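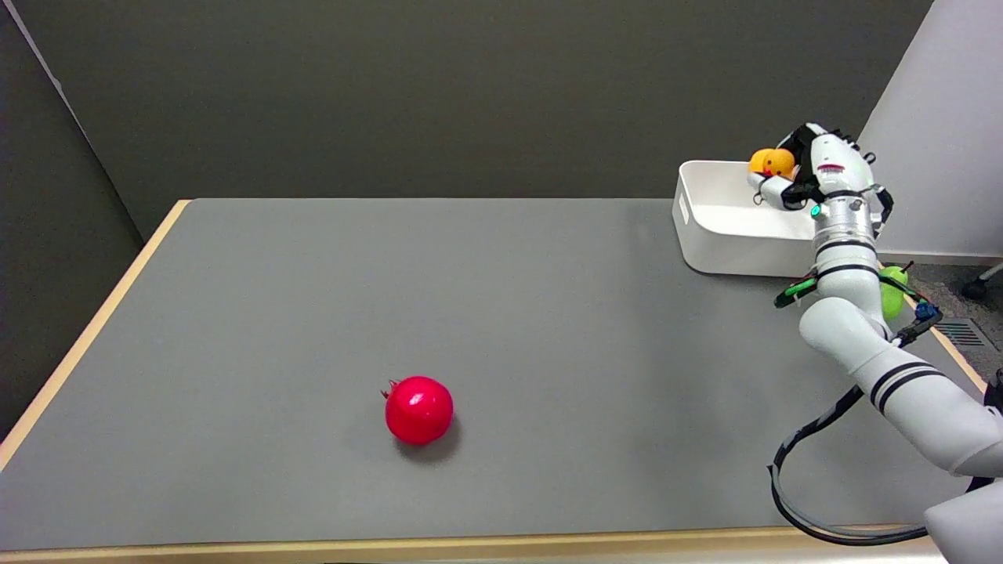 Re: Pelby fingers vs the old Gisum set

Ottavio Santoro wrote:
> 119 picks out of 40 rounds of 3 fruit, only one dropped. I think
> we can call it for the Pelby and order the second set in October.

I wouldn't order yet. One drop sounds great, but the Gisum fingers only got 5 rounds, and those were done before the wrist camera was recalibrated. You're comparing a good afternoon with a bad morning.

Also, fruit on a bare grey table is about as kind as it gets. An orange is round and forgiving. I'd like to see the pomegranate picked up with the crown facing the fingers, and the green one when it's sitting close in beside the arm. Did either of those come up, or did you put everything back in the same spot each time?

And does your count include bruising? Sitompul will ask, and "it got to the bin" won't do as an answer.

The cable loop on the right bothers me too. Please tie it up before the next run so we aren't blaming the fingers for a snag.

Could you send the Atora controller logs, all of them this time?

Intan Lau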